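November – equipment planning, cable routing cell

Budget line for next quarter has to be in by 4pm so getting this down quick.

Second arm: Dirkov quote still the better one, but no wrist camera included. Randar bundles the camera and wants 2,000 more for it. Not convinced. Ask Dralar if they sell the camera mount on its own.

Smaller stuff:

- cable brackets – 400 set aside. Want 3 different heights this time, the fixed one is limiting
- spare gripper fingers, white ones, 7 to start
- blue tape (we have some, get more anyway)
- second breadboard, same hole pitch as the curent one!! Check before ordering, metric vs inch

Mujić lead time for breadboards is long, so that PO goes first. Arm can wait a week.

Open question: do we buy a real cable tensioner or keep doing it with brackets. I lean brackets. Cheap, screws straight down, easy to move.

Board and white cable for refrence:

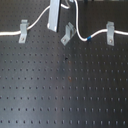
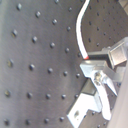

If the second arm does get approved we need a power drop on the far wall, and facilities wants that as a seperate request. Don't bury it in the arm quote like last time. Also shipping – Dirkov's number is without it, Randar's is with. Redo the comparison with both landed before I send anything up.

To do: email Dralar, hole pitch, shipping number.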